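Hollis Hall Shared Kitchen
Minutes of the monthly users' meeting
Fri 12 June, small meeting room

Present: Ye-ji Ban (chair), R. Okafor, Dana, Luis, Mrs. Tranter, Pim, Corinne (notes)
Apologies: Joel, the Willico baking group

1. Minutes of the last meeting
Agreed as written, with one change. Under item 4, "the lower cupboard" should read "the cupboard to the left of the sink."

2. Matters arising
The drawer by the back door has been planed and now shuts. The spare key is back on its hook. Luis has asked Emero twice for a price on the extractor filters and has not had an answer. He will call them.

3. Money
The balance stands at $2,529. The only large payment this month was $86 to Kedesent for the replacement tap and fitting. Hall rent is paid through November. Mrs. Tranter asked whether the deposit for the Saturday cookery class had come in. It has, and is included in the balance.

Pim asked whether we could put money aside for a second refrigerator. The chair said this should wait for the electrical check. No decision taken.

4. Cutting boards
Dana reported on the boards. The old white plastic ones are deeply scored and two groups have stopped using them and bring their own. She proposed that we move to bamboo for bread, fruit and vegetables, and keep a set of colored plastic boards for raw meat and fish only.

Okafor asked how bamboo would hold up with so many different people washing it. Dana said the boards must be washed by hand, dried with a towel and stood on edge. They must not go through the dishwasher or be left in the sink. She uses one at home and oils it every month or so. She is willing to do the same for the hall boards if they are left out for her on the Friday shelf.

There was some talk about size. The long boards overhang the narrow counter and have been knocked off it. A plain rectangular board with a rounded edge was preferred. Corinne asked for boards without a juice groove, as crumbs collect in it.

5. Marking out work surfaces
The discussion then turned to places at the work surface. At busy sessions people spread out and the last to arrive have nowhere to put a board down. Dana's suggestion is to divide the surface with blue tape, so that each person has a cell and keeps their board and tools inside it.

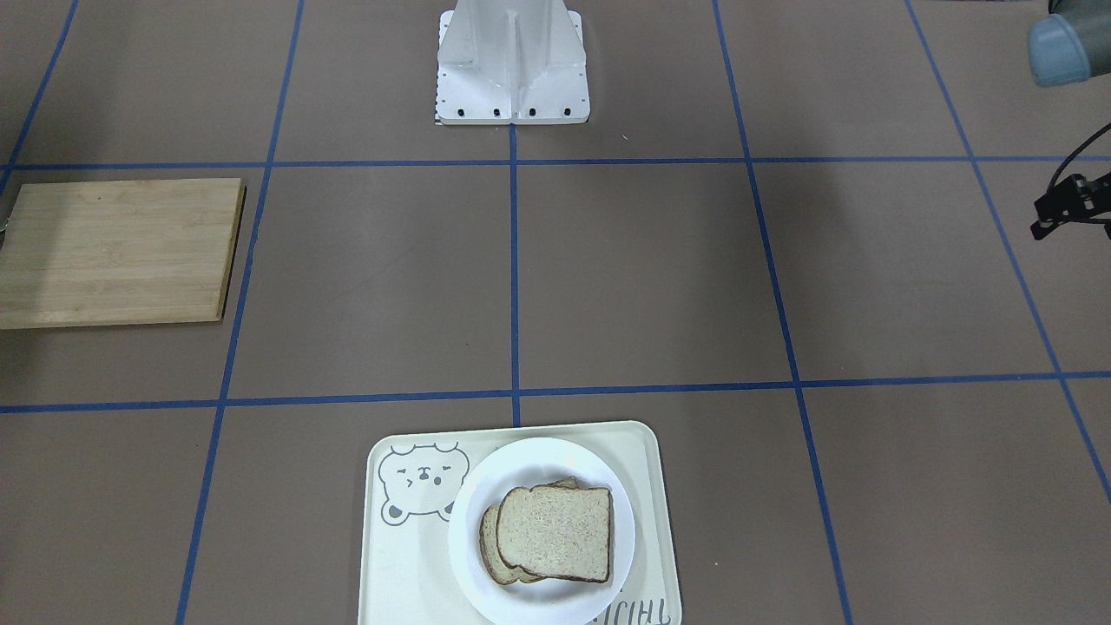 Luis said he was in favor of the tape but wanted the cells made larger, as a board takes up a good part of the space and a cook also needs room for a bowl and a knife. He would sooner have fewer places and be able to work in them. Mrs. Tranter agreed about the bowl. She asked what would happen when the surface was wiped down, and whether the tape would lift at the ends.

Dana said tape would need replacing from time to time and that the ends should be pressed down well. Okafor asked whether the lines had to be straight. The general feeling was that it did not matter much so long as everyone could tell which place was theirs, but that they should be measured the first time and the measurements written inside the cupboard door.

Pim was against marking the surface next to the stove, where hot pans are set down. This was accepted. That stretch is to be left clear of tape and clear of boards.

Agreed:
Dana to buy bamboo boards, spending no more than $40 on the first lot.
Luis and Okafor to measure and tape the long surface before the next cookery class.
White plastic boards to be withdrawn once the new ones are in.
Arrangement to be looked at again at the next meeting.

6. Storage and labels
Containers are still being left in the refrigerator with no name or date. The chair will put up a new notice. Anything unlabeled on a Sunday evening will be thrown out. Mrs. Tranter asked that this not apply to the mustard, which is shared.

The rack for drying boards on edge was discussed. Pim has one he no longer needs and will bring it in for people to look at. If it is too deep for the shelf, Corinne will ask about a wall rack.

7. Cleaning rota
The rota has gaps for the last two weeks of the month. Okafor took the first and Corinne the second. Groups were reminded to wipe down the front of the cupboards as well as the counters, and to take the cloths home to wash.

8. Any other business
The large colander is missing. Please check at home.
Luis asked for the window by the pantry to be left locked at night.
The Willico group has asked to start at 2 p.m. instead of 3 p.m. on Thursdays. No objection.

Next meeting: second Friday of next month, same room. Items for the agenda to Ye-ji Ban by the Monday before.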